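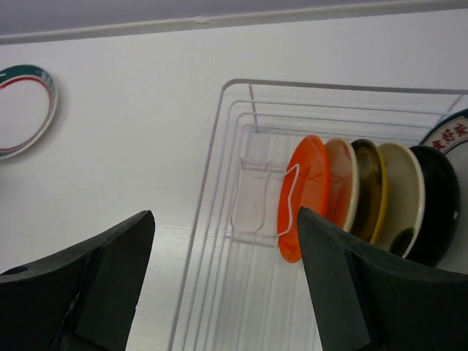 *Filed under: kitchen, small fixes*

2019-10-08

Quick one, I have 8 minutes before I need to leave.

So the dish rack. White wire, one of those with the zigzag divider that keeps the plates standing up. I put off getting one for ages and just stacked everything on a towel like a student. Then Fereshteh stayed over in May and asked, very politely, where the clean plates went. Nowhere. They went nowhere.

Rack came from Posholm, the big one out past the ring road. Cheap. I had a nicer one in my hand and put it back, it had a wooden tray underneath and I know myself, that tray would be mold by Christmas.

Anyway none of my plates match and I've stopped minding. Orange plastic one is for toast and anything eaten on the sofa. The peachy see-through one came with it, sort of, different set, same thrift store. The dark olive with the mustard edge I really love. Black one shows every single water spot, do not buy black plates. And the white with the green rim and red Chinese characters I found in a box at the flea market, up to 30 plates in there and I took one. Still think about that. Iestyn says go back, but it was a one day thing.

What I've worked out so far:

- big ones toward one end, or the whole row leans
- skip a slot if you have room, they dry faster
- bowls do NOT go in this rack, tried it, chip

Still no proper spot for the one I actualy care about. It's ceramic, kind of beige and speckly, with brushstroke characters and little red seals around the border. My aunt Uliana gave it to me when I moved and I don't want it knocking against the others. Can't read any of it either, I keep meaning to ask someone.

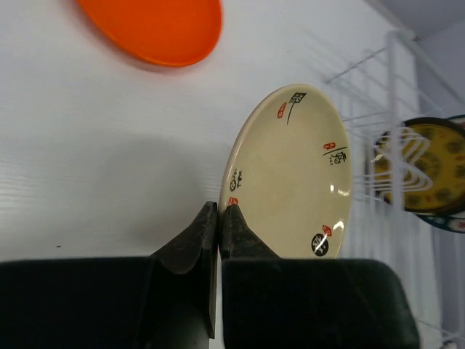

*The good plate. Orange one lurking at the back.*

Thinking maybe a hook or one of those little stands - but then it's decoration, and I want to eat off it. Rui eats off his grandmother's plates every day and says a plate in a cupboard is just a lid. Fine.

Ok shoes, keys, gone. Cutlery drawer next time, its a disaster in there.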